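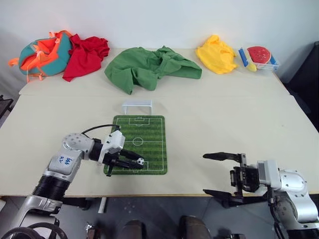
Tiny soccer ball, tiny soccer field.

May 22, 2020

OK so I finished Wellix last night. All of it. Twenty-two albums, the two specials, and the weird skinny one that came free with a box of crackers in the nineties and is mostly recipes. I stayed up way too late and then lay there staring at the ceiling thinking about a lighthouse keeper with a duck.

I should back up, in case I reread this someday and have forgotten how it started (I reread these, I do, usually when I'm supposed to be doing my taxes).

When I was nine we lived in Hundley for one year, over the hardware store, and the library there had a wire rack of comics nobody bothered to shelve properly. Most of it was superhero stuff with the covers gone. But at the bottom there were four big flat hardcover albums, the European kind, and one of them had a lighthouse on the front with a duck sitting on top wearing a scarf. That was number 3, The Salt Clock. I didn't know it was number 3, I just started there, which means that for most of my life I believed the duck had always been able to talk. He can't! Not until the end of 2! It's a whole thing!

Anyway I checked that book out so many times that the card was pretty much just my name. Then we moved and the library in the new place had never heard of it, and I sort of filed it away with other things I might have dreamed, like the blue ketchup.

Then this March I was poking around online in my pajamas and somebody on a forum had a little picture of the duck next to their username. I actually yelled. I wrote to the guy, his name is Hugo Lemaire, and asked him where it came from, and he sent me back the longest message I have ever gotten from a stranger. Publication order, reading order (different!!), which printings have the bad green, which translator to avoid. The artist was a man named Jérémie Rey, who drew the first sixteen and then let his assistant take over the pictures and only wrote the stories. Hugo thinks everything after sixteen is garbage. I'll get to that.

So I started buying. I told myself just The Salt Clock, for old times' sake, and I found a copy at Le Goff, the used bookstore that does mail order, and it came wrapped in brown paper with so much tape I had to use the bread knife. It smelled right. I know everybody says that about old books but this smelled like the Hundley library, radiator and floor wax, and I sat on the kitchen floor and read it straight through with the paper still in my lap.

Page 11 is still the best page. Wellix goes up the stairs to wind the clock and there are no words, just stairs, one panel after another getting darker, and then he's at the top and the whole sea is there across both pages. As a kid I used to hold it right up to my face until the waves went blurry. I did it again. My eyes are worse now so it works from farther away.

After that I obviously had to get the rest. I'm not going to write down what I spent. I'll just say I've been eating a lot of rice.

Things I had wrong for all these years:

The lighthouse is on an island called Staltcombe. I had it in my head as Stalecomb. I thought it was a joke about hair.

The mean harbor master isn't Wellix's uncle. He's nobody's uncle. I have no idea where I got the uncle.

There are 365 steps in the lighthouse, one for each day, and in leap years Wellix puts a wooden crate at the bottom. This is mentioned one time, in album 7, in the corner of a panel, and I laughed so hard I had to put the book down. I told my sister about it on the phone and there was a long quiet and she said "that's nice."

Now, the late ones. Hugo warned me and I went in all braced, and for the first couple I agreed with him. The lines are thicker and the duck's beak is a funny shape, and everybody stands around with their mouths open. 17 is not good. 18 is really not good, there's a submarine. But then in 19 something loosens up. The assistant stops trying to draw like Rey and the backgrounds get scratchy and kind of wild, and there's a storm that goes on for fourteen pages, and I thought it was terrific. I wrote Hugo all this at one in the morning. He answered with one word and the word was "No."

We've been arguing about it ever since, very politely. He's sending me scans of panels with little arrows on them. I think I've made a friend? I don't know what he does for a living or how old he is but I know exactly how he feels about a duck's beak.

The last one I won't say too much about, even in here. Wellix gets a letter telling him the light is going to be run by a machine from the mainland, and he spends the whole book not opening the second letter. That's the plot. He paints the railing, he has the harbor master over for soup. The duck knows what's in it and won't tell. I kept checking how many pages I had left and slowing down, reading the tiny print on the soup cans, anything. And the final page is the stairs again, going down this time, getting lighter.

I cried, sure. Then I got up and had cereal.

So now there's a shelf. I cleared the one over the desk, and the cookbooks went in the closet, and they all fit with a few inches left over if I lay the cracker one flat on top. The spines don't match at all, some are red and some are a sort of mustard, and number 12 is taller than everything else for no reason I can figure out. I've tried them by number and by color and I put them back by number.

The only thing I don't have is the first printing of The Salt Clock, the one with the fold-out map. Hugo has it. Of course he does. Le Goff had one listed at 922 dollars and I closed the tab so fast. Then I opened it again, just to look at the photos of the map. There's a cove on the north side I never knew about, with something written next to it that's too small to read.

I asked Hugo what it says. He says he'll tell me when I admit 19 is bad.

Need to call Mom back tomorrow and buy milk. Also going to start over with number 1, in Hugo's order this time.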